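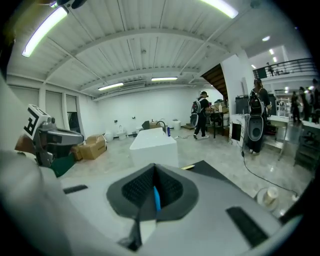 Sanitary ware is bulky, brittle and awkward to store, and a training workshop that teaches its installation needs a layout planned with that in mind. This report covers the reorganization of the plumbing practice hall at the Clellbridge campus, carried out as a one-term project in the building services course. The work began with a survey of the hall as it stood. Four white toilets were spaced out along the rear wall, with small dark fixtures on the wall above them, and open cardboard boxes had been grouped on the floor under the windows on the left side. A white counter with a glossy top took up the middle of the floor. The three positions – rear wall, window wall, center – became the three zones used in the rest of the report.

1. Purpose

The hall is used for two kinds of teaching. In the first, students practice setting and removing a toilet. In the second, they unpack a new unit, check it against the parts list and repack it for return to stock. Both take place in the same room, often in the same session. The aim of the project was to reduce the time lost to moving boxes and to lower the risk of chipped ware, without buying new furniture or altering the building.

The project did not cover water supply or drainage. All setting exercises in the hall are done without a water connection, and full connection work is taught in the wet bay at Furcombe.

2. Survey method

The floor was measured with a tape and drawn at a scale of 1:50. Fixed items were drawn first (walls, pillars, windows, lights, ceiling unit), then items that can be moved by one or two people. A toilet was treated as a two-person item regardless of its size. Each box was recorded by its footprint with the flaps open, because an open box takes up considerably more floor than a closed one and the flaps are a trip hazard at shin height.

Walking routes were recorded during six teaching sessions. One group member stood near the entrance and marked each trip on a copy of the plan. The sessions lasted 70 minutes each. Trips made for reasons other than the exercise were left out, although in a few cases it was hard to tell.

3. Findings

3.1 Rear wall. The spacing between toilets was uneven. The units differ in height, and the taller one needs more elbow room during tank work than the smaller one. Students working on neighboring units got in each other's way when both were kneeling on the same side. The plain wall behind the units is useful for marking out, and pencil lines clean off it with a damp cloth.

3.2 Window wall. Storage under the windows kept the boxes clear of the door, but the labels did not all face the room. Students turned boxes around to read them and did not turn them back. Some boxes were opened to find out what was inside. Loose packing material was returned to whichever box was nearest, with the result that several units from the Poirier range went back to stock with the wrong inserts.

3.3 Center. The counter was used for everything: tools, parts, paper, coats. It was the shortest stop from any point in the hall, and most recorded trips passed it or ended there. The glossy top is easy to wipe but small metal parts slide on it. Two sets of closet bolts were lost during the survey period, both from the counter.

3.4 Lighting. The ceiling tubes and the windows together gave enough light for all tasks. With the blinds fully open there was glare on glazed surfaces in the afternoon, which made hairline cracks harder to find. Half-closed blinds gave the best result. No change to the lighting is proposed.

4. Changes made

The following changes were made and kept in place for the second half of the term.

a) The toilets were set out again at even centers, with the tallest unit moved to the end position. Floor tape marks the front edge of each work area. Clear space between one unit and the next was set at 22 inches.

b) Boxes were placed in a single row with labels facing out and a gap of 1,000 mm between the row and the nearest work area. Flaps are to be folded in when a box is not in use.

c) Inserts were marked on the edge with the same number as the box. A felt pen was used. The ink rubbed off the softer foam, and those pieces were marked again with paper tape.

d) The counter was divided with tape into a parts side and a paper side. A rubber mat was put down on the parts side. Coats were moved to the hooks by the door.

5. Results

Six further sessions were recorded in the same way. The total number of trips fell from roughly 200 to 131. Most of the drop came from fewer visits to the window wall, where students could now read the labels without handling the boxes. Trips to the counter hardly changed.

No closet bolts were lost. One lid was chipped during repacking, on a unit whose insert had been put in upside down. The insert number was correct. An arrow showing which way is up has been added to all inserts of that type.

Students were asked for written comments. The rubber mat was mentioned most often. Several students said that the taped work areas were too shallow for kneeling behind a toolbox, and the tape was moved forward by the length of a hand.

6. Limits

The two sets of sessions were not taught from the same lesson plan. The second set included less unpacking, so part of the drop in trips may come from that. The group also became better at recording, and some early sheets had to be read with care. The Romerance layout software was tried at the start but could not show open flaps, and the final plan was drawn by hand.

7. Further work

A low shelf under the windows would bring the smaller boxes up to a better lifting height. It would have to stop short of each pillar and stay below the bottom of the blinds. A drawing has been started but no load figures have been worked out. The box numbering should be extended to the stock at Furcombe before the next intake, as units are exchanged between the two sites in December.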